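Notebook, April. Corner counter, folding the blue sheet

Started 9:10. Took one blue sheet from the Jugah pack, folder 502. Aim is a clean fold that holds its corner on the marble-patterned top.
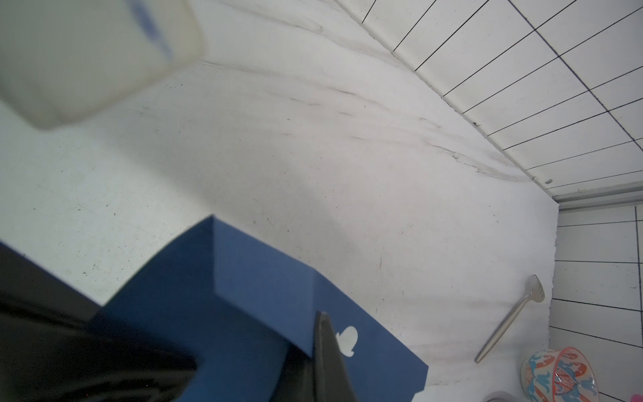

Entry by: bench 17, Vunanmont workshop

Sheet specified as 90 mm wide after the second fold. The apple logo stays on the outside panel. Creases pressed with a bone folder on the first attempt; the next will be pressed dry, by edge only.

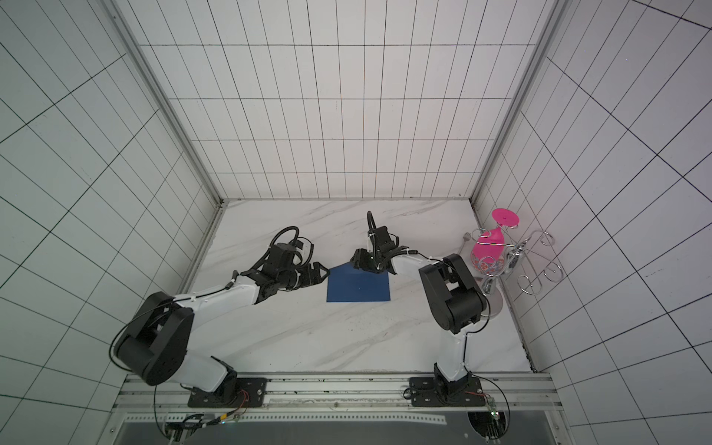
Top needs wiping before the next run. Specks and scuffs make it hard to judge whether an edge is lying flat. Use the Vikura cloths, not paper towel.
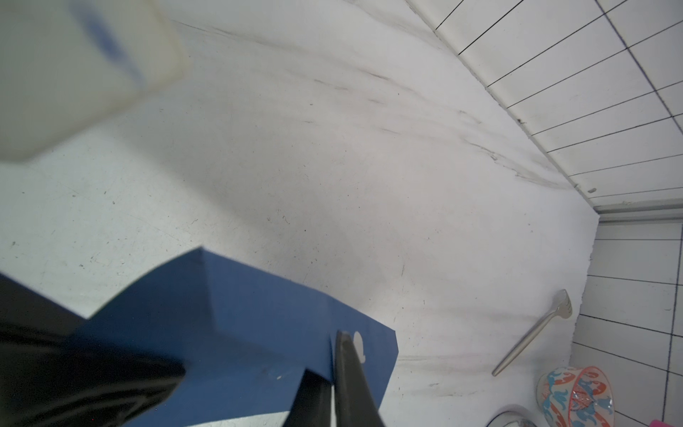

Blue stock is matte and marks easily. Handle near the edges. Reorder under Zurkudstead 838 if the pack drops below half.
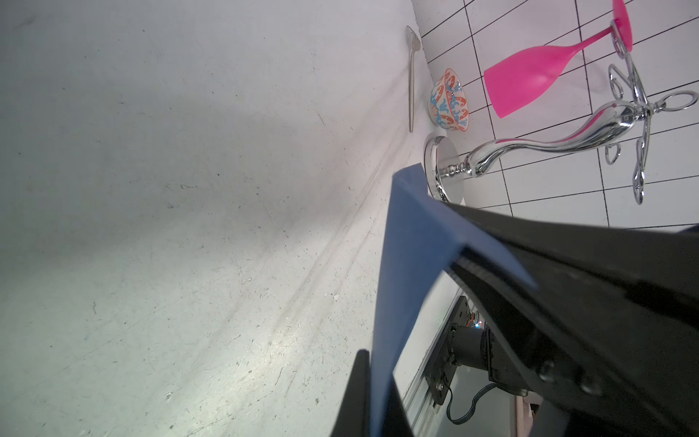 Glass rack, spoon and patterned bowl belong to the table-setting list and stay at the tile side. Keep the fold area clear of the chrome base. Open item: crease tolerance, up to 2 mm for now, to be checked against the old sheet.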